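Speaker notes: Running a community esports cup in a small hall

Slide 1. Welcome
Say hi, thank them for coming, get the clicker working first this time. Ask who has played in a bracket that ran past midnight. Wait for hands!

Slide 2. Where we started
The Kereama Cup began as a group chat and one very long extension cord. Last edition we had 300 players over a weekend, and 3,604 people on the stream at the peak, during the Brendano vs. Lorneler final. I still get goosebumps about map three (Lorneler were 3-11 down at the half and took it in overtime). Play the clip, keep quiet, let the crowd noise do the work.

Slide 3. Food and breaks
Long days need real breaks. We put a proper lunch gap between the group stage and the playoffs and the afternoon games got so much better.
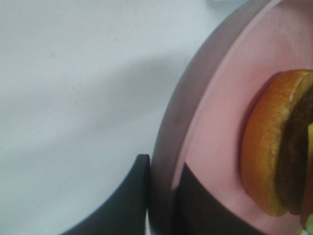
Burger on a pink plate.

Slide 4. Format
Groups of four, top two go through, then double elimination. Best of one in groups, best of three after that. Go slow here, people take notes. Mention that Gradedis lost their opening match and came all the way back through the lower bracket to finish third, and that's why I love this format so much. One bad morning doesn't send you home.

Slide 5. Seeding
We seed on results from our own online qualifiers, 7 of them, spread from March to June. Show the spreadsheet for a few seconds only, it's ugly. Rosters lock when check-in closes at 9 a.m.

Slide 6. Money
Prize pool was $3,000, and every dollar came from entry fees. We pay down to eighth place. Teams who got a little something back signed up again, and I'm thrilled about that.

Slide 7. Questions from last time

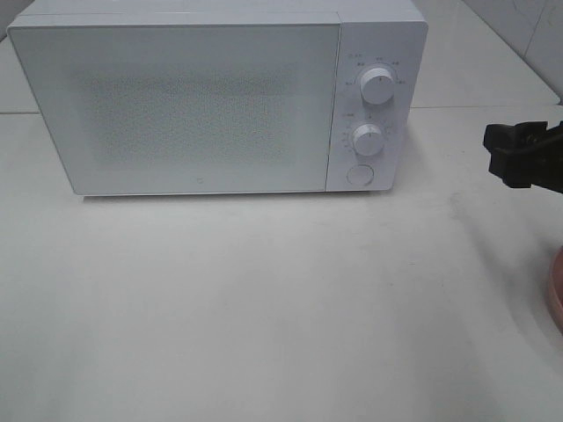

What happens if a team drops connection in the middle of a round?
The admin pauses at the end of that round, and the team gets ten minutes to come back. After that they play on short-handed or forfeit the map.

Slide 8. Next cup
Sign-up link on screen. Leave it up while people come over to chat.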